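Notes on Letting a Furnished Apartment: The Fingate Handover

The following account concerns the apartment at Fingate, which has now been prepared for its first tenants. It is offered for the use of other small owners who manage a single property without an agent. The building stands on the Flededwood side of the river, and the apartment occupies part of the third floor.

Scope of the Work

The apartment was purchased with its furniture in place. Most of the furniture has been kept. The two armchairs were re-covered in a plain gray wool, and the dining table was sent to Begović for repair of one leg. The firm returned it within the agreed period, and the invoice came to 2321, delivery included. The amount was higher than the estimate, although the additional work had been approved by telephone.

The bathroom was left as found, apart from cleaning and new sealant along the shower tray.

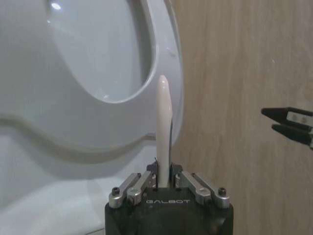

The Inventory

An inventory should be completed before any keys are released. The inventory for Fingate runs to 55 lines and is arranged by room. Each line gives the item, its condition, and any mark or defect that was present at the start of the tenancy. Crockery is listed by set. Books are not listed, as the owner has chosen to leave them as a gift to the household, and their return is not expected.

Krum Janevski, who owns the apartment below, kindly read the draft and recommended that meter readings be entered on the first page. This recommendation was adopted. He also noted that the storage space in the basement had been omitted – an error that would have caused difficulty later, as the space holds the spare bed slats and the balcony shutters for winter.

Both parties sign every page. Initials on the last page alone are not considered sufficient.

Instructions for Tenants

A folder of instructions has been placed in the hall cupboard. It was first drafted at 40 pages and has been reduced to about half that length, on the view that a tenant arriving in the evening will read very little. The first sheet covers heating, hot water, refuse collection, and the location of the fuse box. Everything else follows in alphabetical order.

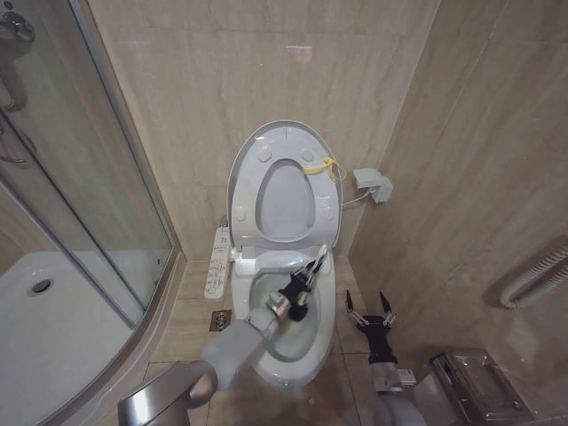 Manufacturers' booklets are kept in a separate pocket at the back of the folder. Several were missing when the apartment was purchased, and copies have been requested for the oven and the extractor fan. The bidet seat, with its long control panel at the left, has been given a page to itself, as its printed icons are small and guests of an older generation may prefer larger type. The page for the washing machine is still to be written. Until then, tenants are asked to use the cotton setting and to leave the door ajar between loads.

Keys and Access

Three sets of keys have been cut. Two are issued to the tenants and one is retained by the owner. The street door lock at Fingate is stiff, and the key must be drawn back slightly before it will turn. Prerkow, the managing office for the building, has been informed of this and has placed the lock on its list of repairs for May.

Owners are reminded that entry to a let apartment requires notice in writing. The Fingate agreement provides for notice of one full day – longer where the visit involves a contractor.

A further entry will deal with the deposit and with the matter of the balcony drain, on which a reply from Prerkow is awaited.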